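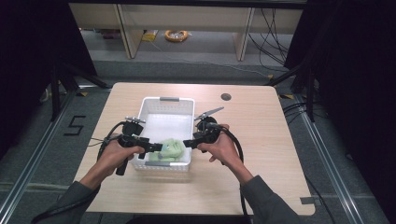
A pale green cloth in a white slotted basket with gray handles.

Belby cloth exchange to move to basket system in July

05/06/2026

By Catrin Ifans

The Belby Cloth Exchange will switch to a one-basket-per-household system in July, ending the shared bins that have lined the wall of its Khumalo Street storefront since it opened.

Under the new rules, anyone dropping off dish towels, napkins, pillowcases or other small household textiles will put them in a white plastic basket at the counter. The basket stays with that drop-off until the items have been checked, folded and logged. Until now everything went into the same bins, and staff sorted it at the end of the day.

Emerson Guerra, who manages the exchange, said the bins had become hard to work with. Items from different households got mixed together, and when a piece had to be returned because of a tear or a stain, it was often impossible to tell who had brought it in.

"We had a very nice tablecloth sit on a shelf for two months with a note pinned to it," Guerra said. "Somebody's grandmother embroidered that thing. They wanted it back, and we didn't know who they were."

The exchange has ordered 58 baskets. They have slotted sides and a handle on either rim, and they replace the solid tubs that were tried over the winter. Guerra said the tubs held moisture when people brought in towels straight from the wash, and the ones at the bottom of a stack came out smelling musty. Air can get through the slots.

The exchange works on credit. A member who brings in usable cloth gets points that can be spent on other cloth, and a small part of the stock is kept aside for people who have just moved into an empty apartment. It took in 1000 pieces in its first year. Most were kitchen towels, followed by napkins and pillowcases. Bath towels are accepted but take up so much shelf space that the limit is two per visit.

That limit will stay. So will the rule against fitted sheets, which has been the subject of more complaints than any other. Gil-soo Cha, who runs the folding table on most afternoons, said she gets asked about it every week.

"I can fold a fitted sheet," Cha said. "I can't fold thirty of them and have them sit flat on a shelf."

Cha wrote the new instructions that will be posted at the counter. Each basket is to be emptied one piece at a time onto a clear table. The cloth is shaken out, held up to the light, turned over, and then either folded or set aside. Small square cloths are folded in quarters. Long towels are folded in thirds the long way and then in half. Anything with a loose hem goes to the mending shelf, where Thulani Shezi repairs what he can with the shop's one sewing machine.

Shezi said he expects the baskets to save him time. A matching set of napkins usually comes in together, he said, and under the old system the set would be scattered through the bins before he saw any of it.

"I would fix a napkin, put it out, and the next day I'd find three more of the same," he said. "Now they stay together, so I can use the same thread and do them in one go."

Not every member is in favor. Ho-yin Yen, who has belonged to the exchange since it opened, said the bins were quicker for people stopping in on the way to work. He would drop a bag in and leave. With the baskets he will have to give his name and wait for a slip.

"It's a minute, maybe two," Yen said. "But there's one counter, and if four people are ahead of you, that's your bus."

Guerra said the exchange is looking at a second counter — or at least a shelf by the door where members can leave a basket with a filled-in slip. No decision has been made. The storefront is narrow, and the space by the door is used for strollers.

The change will also affect the color tables. The exchange sorts its finished stock by color instead of by size, an arrangement that dates from its first weeks, when most people came in looking for something to match a kitchen. Greens and blues go fastest, according to Cha. White cloth is the slowest to move, apart from plain dinner napkins, which are picked up in large numbers before holidays and tend to come back a week later.

Members will be able to take a basket home for 12 days at no charge if they are clearing out a closet or packing up a relative's house. After that there is a fee of one credit a day. The baskets stack inside each other when empty, and Guerra said most people should be able to carry two on foot.

The shared bins will be taken out at the end of this month. Anything still in them will be sorted and added to stock, and members who think a piece was left by mistake should come in before then. The exchange is holding a small pile of unclaimed items behind the counter, including a set of 9 linen placemats and a child's bib with a name stitched on it.

Drop-off hours are not changing. Slips for the new system can be picked up now at the counter.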